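Killthorpe Families Newsletter
Thu 19 February

LUNCHBOX CORNER: the bean and rice bake, finally

Okay, a few of you have been after this since the sports day and I keep saying next week. Typing it fast while the little two are in the bath with their dad.

It's a freezer bake. Rice, beans, cheese, whatever veg is going soft. Cuts into squares, eats cold, doesn't fall apart in the box. Lavanya Namboodiri gave me the original, hers has green chilli in it and mine doesn't becuase I have a six year old.

What goes in:

4 cups cooked rice, cold from the fridge
2 tins black beans, drained
567 g frozen corn and capsicum mix (that's the odd sized bag from Pillai, use the lot)
5 eggs
2 big handfuls grated cheese, more for the top
Teaspoon cumin, teaspoon smoked paprika, salt

Oven at 180. Big roasting tin, lined. Mix everything in the tin if it's deep enough, saves a bowl. Press it down hard with the back of a spoon, harder than you think. Cheese on top. 40 minutes, then leave it alone till it's properly cold. Mine went in the fridge overnight and cut beautifully. Cut it warm and you've got fried rice.

Freezing: squares on a tray first, then bagged. Take out the night before. We've kept them a month, after that the corn goes a bit sad.

Swaps people have told me about. Jayson Catacutan does it with leftover quinoa and says use one more egg. Anca Radu leaves out the cheese and puts mashed sweet potato through, haven't tried it but her kids eat it so. Chickpeas fine. Kidney beans fine. Tuna, no, we did it once and the car smelled till Friday.

Cost for us was under a dollar a square, buying the rice in the big sack. If you don't have room for a sack, Aravind Menon is splitting one again in March, put your name on the sheet by the office door and bring your own tub.

Snacks for the drive

Quick one. For the long run out to Flarescombe we do popcorn in paper bags, cheese cubes, apple quarters with a rubber band round to hold them shut. No yoghurt. No grapes for the under fives unless you cut them longways. Water only in the car, juice when we stop.

Uniforms and swap table

Swap table is on again after pickup, in the hall. T-shirts and shorts mostly, we're ok for jumpers. Clean please, and pin the size on if the tag's gone. Greys and pale colours go first so if you want one be early. Anything left at the end goes to the Tullel op shop. 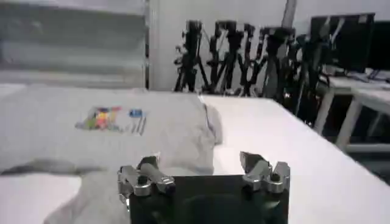 Recipe wanted

Senthil Shenoy is after an egg free muffin that isn't banana. Something that holds up in a bag and freezes. His eldest will eat pumpkin but not if she can see it. Send to me or drop a note in the recipe tin and I'll pass it along.

Also still looking for the lid to a square glass dish, blue clips, left behind at the last shared lunch. I've got the dish. If you've got a lid that fits nothing, it's probaly mine.

Next time: oat slice, and the slow cooker soup if I get to it.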